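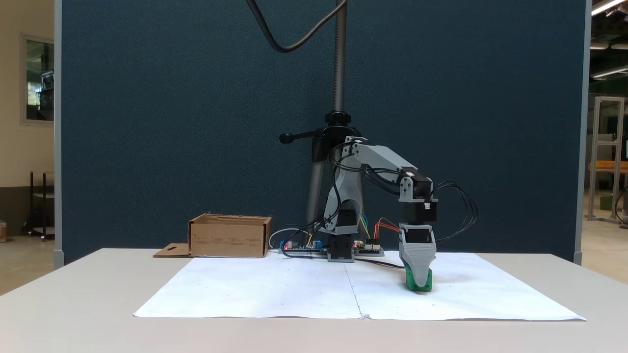 Iara Espinoza wrote in to say that all shadows are black, that everyone knows it, and that we should stop making a fuss about them.

Well, does everyone know it? Lots of people say it. Saying a thing often doesn't make it so, and this one is easy to check with a toy block and a sheet of white paper. White paper is good for looking at shadows because there's nothing much on it to distract you. A few dots don't matter. Neither does a join down the middle.

What is a shadow, then?

Light travels in straight lines. If something solid is in the way, the light can't get through it, and the patch behind gets less light than the rest. Less light. Did you spot that word? Most shadows still have some light in them, bounced off the walls, the ceiling and your jumper. If the shadow of a block were truly black, you wouldn't be able to see the paper inside it. Put a pencil dot where the shadow falls and look. Can you still see the dot?

Why are the edges fuzzy?

Some books will tell you that a shadow is a copy of the shape of the thing. I don't trust that either. The bright green block in the picture has a soft shadow, with no sharp line you could trace round. Shadows go soft when the light comes from something wide, such as a window or a big lamp. Near the edge of the shadow, part of the lamp is hidden by the block and part of it isn't, so you get an in-between grey. A tiny light, like the one on the back of a phone, makes a much crisper edge.

Can a shadow tell you if something is touching the table?

Sometimes. People are rather too sure about this. When a block sits flat on the paper, its shadow starts right at the bottom edge. Lift it up and the shadow comes away and gets blurrier. But lift it only a hair and you may not be able to tell. Look at the green block again. Is it resting on the paper, or just above it? I can't say for certain, and I've had a good long stare.

Try it yourself

You need a block, white paper, a lamp and a torch.

Put the block on the paper and switch on the lamp. Draw round the shadow. Was it hard to decide where the edge was?

Switch the lamp off and use the torch. Draw round the new shadow in another colour.

Now hold the block seven centimetres above the paper and watch the edge while you lower it slowly. Ask a friend to say "now" when they think it has landed. Swap over.

Last of all, look closely at the colour of the shadow. Grey? Bluish? A bit green near the block? Write down what you see, even if it isn't what Iara would say, or what I would.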